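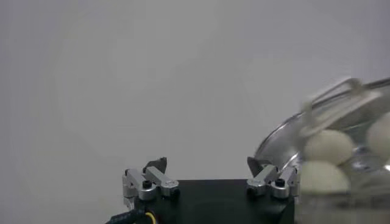 Wall, kitchen side: gray, no markings.

Kitchen check, Rutgate unit 5, December
Checked by Aiman Oei. Comments by Wulan Latuheru.

1. Walls free of marks and stains — OK. I'd call one plain stretch of wall weak evidence for a whole kitchen. Do the corners next time.

2. Counter clear around the cooker — OK, one plate out. Last month's sheet said "clear" too, and Khairul Simanjuntak found a dish towel under the base.

3. Cooker lid and handles tight — marked OK. Tight how? Looking at a handle tells me nothing. Hold it and try to turn it.

4. Power cord — marked "fine." Pull the cooker forward and look at the full length. A cord tucked behind a base can be nicked for months. 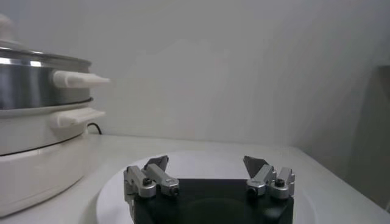
Can the plate stay next to the cooker while it heats?
Move it at least a hand's width away first, and keep it out from under the handles, where people reach.

5. Holding temperature — 72, then 70, then 77 on the office thermometer, all Celsius. Three readings, three numbers, and the box is ticked. I don't trust the thermometer. Yusri Chin has the Kalden one, use that and write down the time.

6. Outlet test button pressed — blank. Not a pass.

Result: item 6 open, items 3 to 5 to be redone. Aiman wants this signed off as is — I won't sign until the cord has been seen end to end.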